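Palstead Residents' Forum
Building and Household Matters > Shared Dining Room
Thread: Proposed change to the table linen and tableware policy
Page 1 of 1

Dayana Ticona
Moderator

Members are invited to comment on the draft revision to Section 6 of the Palstead House Rules, which governs table linen and tableware in the shared dining room. The present wording requires that all tables be laid with plain white linen for any meal attended by more than one household. The draft would replace that wording with the following:

"Tables shall be covered for all shared meals. The covering may be of any color or pattern, provided that it is clean, fits the table, and can be washed at the hot setting in the building laundry. Households may use their own plates. Plates supplied by the building are to be returned to the cabinet by the end of the same evening."

The existing white linen is nearing the end of its useful life. A full replacement has been priced by Feneo at 1,690 dollars, excluding delivery. The draft would make that purchase unnecessary. Comments will be received in this thread until the house meeting on Saturday, April 13, 2024. Please keep remarks to the subject of Section 6. Questions concerning the dining room heating belong in the Maintenance section, where there is already a thread.

Deming Cao
Member

I support the draft in principle and have two observations on its wording.

First, "fits the table" should be defined. The long tables and the square tables take different sizes, and a cloth which is correct for one will reach the floor on the other. A cloth that reaches the floor is a hazard to anyone walking past with a tray. I suggest a maximum overhang of 6 inches on every side.

Second, the hot setting in our laundry is considerably hotter than the hot setting on a household machine. Several dyed cloths will not survive it. If the purpose of the clause is hygiene, the warm setting with an ordinary detergent would serve, and the draft should say so.

Arnulfo Tamayo
Member

I must record my opposition. The requirement for white linen was adopted when the dining room opened, and it was adopted for a reason. A uniform covering makes the room suitable for any occasion, from a birthday to a memorial lunch. Once each household brings its own cloth, the room will look different at every table and on every evening. I do not consider that an improvement.

There is also the matter of stains. White linen can be bleached. Patterned linen cannot, and it is easily overlooked when it is dirty. I have sat at a table in another building where this rule was relaxed, and I would not wish to repeat the experience.

As to the cost, 1,690 dollars divided among all households is a modest sum for something that lasts many years.

Mercedes Zapata
Member

With respect to Mr. Tamayo, the sum is modest only if the linen does in fact last many years. The set now in the cabinet has been mended repeatedly. The hems on the large cloths were redone last August, and two have since come apart again at the corners. I have done a good part of this mending myself and do not intend to continue with it under the present rule or any other.

I would also ask members to consider how shared meals are now held. When the rule was written, there was a formal dinner every month. At present most shared meals are small and arranged on short notice, and the people who arrange them bring what they have at home. It is unreasonable to ask them to sign out white linen, launder it, iron it, and return it for the sake of three plates of rice and beans.

For comparison, my own household uses a blue checked cloth for everyday meals and has done so for years. It goes in the wash with the kitchen towels. It has never been ironed, and no guest has yet raised an objection.

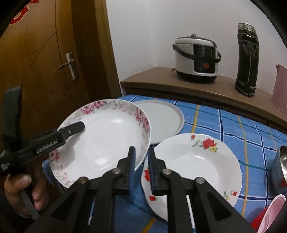 Kevin Ccori wonders whether the ironing requirement is written down at all. I have read Section 6 twice, together with the appendix on laundry, and I can find only the words "properly presented." If ironing has been enforced on the strength of that phrase, then the phrase should be removed, whatever is decided about color.

I would add that a checked cloth has one practical merit which has not been mentioned. The lines make it easy to see whether the cloth is straight. My father laid tables for a living and preferred them for that reason in any room where he was permitted to use them.

Arnulfo Tamayo
Member

Mr. Ccori is correct that the word "ironed" does not appear. It was understood. I accept that an understanding is not a rule, and I would have no objection to its being stated plainly.

I do object to the suggestion that what is suitable at home is necessarily suitable in a shared room. Mrs. Zapata's cloth is no doubt well kept. The rule must also provide for cloths that are not.

Deming Cao
Member

That is the purpose of the word "clean" in the draft. The white linen rule does not exclude dirty cloths either, except by the hope that someone will notice.

On stains, my experience differs from Mr. Tamayo's. Bleach weakens cotton. I would attribute much of the wear Mrs. Zapata describes to bleach, and I would expect a new set treated in the same manner to go the same way. Cold water applied promptly and a paste of baking soda left for 30 minutes will remove most food stains from either kind of cloth. Turmeric is the exception. I have not found anything that removes turmeric.

Mercedes Zapata
Member

Direct sunlight removes turmeric, or at least fades it a good deal. Wash the cloth first and hang it outdoors while it is still damp. It may need to be done on more than one day. I would not recommend it for a dark cloth, as the rest of the color will fade as well.

Dayana Ticona
Moderator

May I ask members to return to the draft. Household advice is welcome in the Kitchen and Laundry section, and I will gladly move the last remarks there if their authors agree.

To summarize the amendments put forward so far: a maximum overhang of 6 inches; the warm setting in place of the hot setting; and the removal of "properly presented." Nothing has yet been said about plates.

Kevin Ccori
Member

On plates, I have some doubt about "by the end of the same evening." Residents who work late often eat after the cabinet has been locked. I propose "by noon of the following day."

I would also ask that the building's own plates be marked on the underside. The white Aguiar plates are very similar to those many of us own, and I am fairly certain that I have returned my own to the cabinet on at least one occasion and taken home the building's in exchange.

Arnulfo Tamayo
Member

I support the marking of plates. It should have been done at the time of purchase. Noon is too late, however, as the lunch group requires the cabinet to be complete when it begins setting up. I would accept nine in the morning.

Kevin Ccori
Member

Nine is acceptable to me on weekdays. On weekends I would ask for ten.

Deming Cao
Member

A single hour for all days will be easier to remember and easier to post on the cabinet door. I would settle on ten and ask the lunch group whether it can begin with the glasses.

Mercedes Zapata
Member

I set up for the lunch group on most days. We can begin with the glasses.

While I am writing, I wish to offer a compromise on the linen. Four of the white cloths are still sound. They could be kept for memorial lunches and other formal occasions, and signed out for that purpose only. Everyday meals would fall under the new wording. This would meet Mr. Tamayo's concern without a new purchase, and the cloths would last longer for being used less often.

Arnulfo Tamayo
Member

I could support that, provided that the four cloths are stored separately and that bleach is kept away from them. I concede Mr. Cao's point in that respect only. I remain of the opinion that the room looked better under the old rule – and I expect to say so at the meeting.

Dayana Ticona
Moderator

Thank you. I have added Mrs. Zapata's proposal to the draft as paragraph (c), and the return time for plates now reads "by ten o'clock the following morning." The marking of plates does not require a change to the rules and has been passed to the building office, together with a request for a quotation from Briltarholm for a dishwasher-safe marker.

The revised text is posted at the top of the House Rules section. Members who cannot attend the meeting may leave a written vote in the box beside the mail room.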